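Ticket: Right hand drops thumb calibration, fails "clear table" routine
Opened by: Benedito Amaral
Site: Vernadholm, cell 2
Priority: Medium (was High, then I had lunch)
Status: Open

Summary
The Nundby release notes say the hand is ready for "light domestic tidying." Mine would like to see a definition of light. The job is to pick up a paper cup and put it in a bin. My nephew does this for cookies.

Steps to reproduce
Power up the arm, wait for the controller, load the Sanano grasp profile, run clear_table. Thumb closes late and the fingers get to the cup first. Error 11 in the log, "opposition timeout."

Log

26th January, first entry. Ran the routine 200 times overnight with the stock profile. Success rate is up to what I'd call a coin toss, if the coin is having a bad week. Upright cups are mostly fine. Cups on their side are another matter.

Second entry. Swapped the thumb cable with the spare and re-seated the connector at the base. No change. Checked the wrist view for anything blocking the thumb's travel.

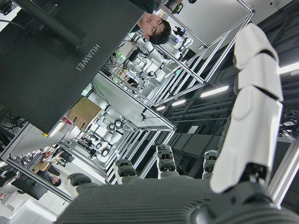
Re-zeroed all the joints after that and the timeout went away for 5 runs, then came back. I don't trust a fault that takes breaks.

Third entry. Brandão support suggested lowering the approach speed. At the new speed I could wash, dry and put away a real mug before the hand commits to an opinion. Grip force cut as well, after the crushed cups began to outnumber the other kind.

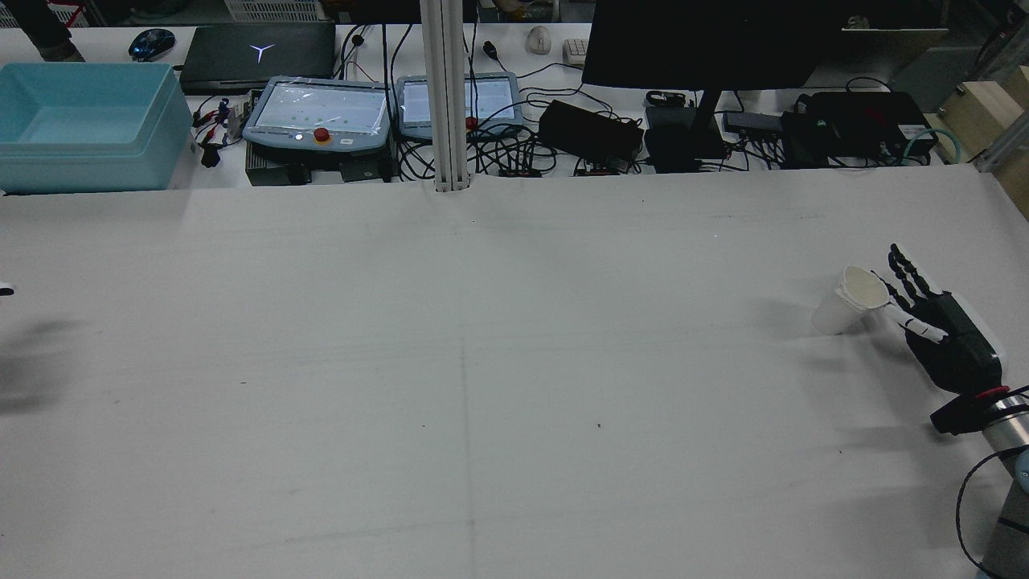 Sideways cups still fail more often than upright ones, even with the slower approach. My guess is that the planner assumes a vertical axis and sends the thumb to where a rim ought to be. Can someone on the Sanano side confirm? The profile file is attached, along with the joint log.

Workaround
Stand the cup up by hand before starting the routine – at which point you are holding the cup, and the bin is right there.

Next action
Waiting on a patched profile, promised for March. Please leave the ticket open.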